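Section 4: Washing Small Items

This section applies to all Anden front-loading washers. Read the safety information in Section 1 before continuing.

4.1 Sorting

1. Separate light, dark and red items. New red or dark items should be washed alone the first time.
2. Check the care label of each item. Wool and silk must be washed on the Delicate cycle only.
3. Turn patterned socks inside out to limit fading and surface wear.
4. Unroll any socks that have been folded into pairs. Folded pairs do not rinse fully.
5. Place socks, baby clothes and other small items in a mesh wash bag and close the zipper completely.

CAUTION: Loose small items can pass between the drum and the door seal and block the drain pump. Damage of this kind is not covered by the warranty.

4.2 Selecting the cycle

1. Load the drum to no more than half its depth when using a mesh bag.
2. Close the door until it clicks.
3. Turn the dial to Small Load. The display shows the default water temperature.
4. Press Temp to change the setting. For colored cotton, 40 °C is recommended.
5. Add detergent to the left compartment of the drawer. Do not exceed the lower line.
6. Press Start.

Note: The Small Load cycle cannot be combined with Extra Spin. If both are selected, the display shows code 163 and the washer does not start. Press Cancel and select the cycle again.

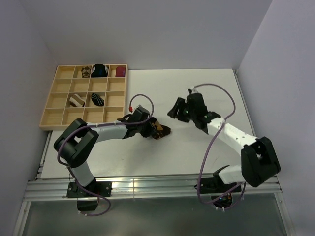
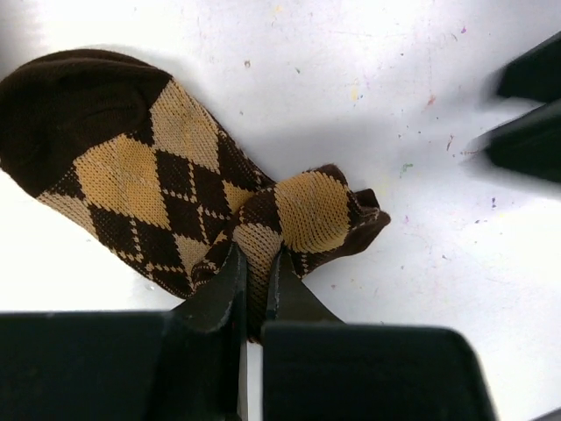

What look like folded socks in a divided wooden tray (first picture); argyle sock in brown and tan (second picture).

4.3 After the cycle

1. Wait for the door lock light to go out. Do not force the door.
2. Remove the mesh bag and inspect the fold of the door seal for items left behind.
3. Reshape knitted items by hand while damp and dry them flat, away from direct heat.
4. Leave the door slightly open to allow the drum to dry.

4.4 Cleaning the pump filter

Clean the filter once a month, or whenever code 364 appears.

1. Switch off the washer and unplug it.
2. Allow the water to cool. Place a shallow dish beneath the filter cover.
3. Turn the filter counterclockwise slowly and let the water drain.
4. Remove lint, threads and any other objects. Rinse the filter under running water.
5. Refit the filter and tighten it fully before plugging in the washer.

WARNING: Do not open the filter during a cycle. Hot water may cause burns.

Replacement filters and mesh bags are listed in Section 9.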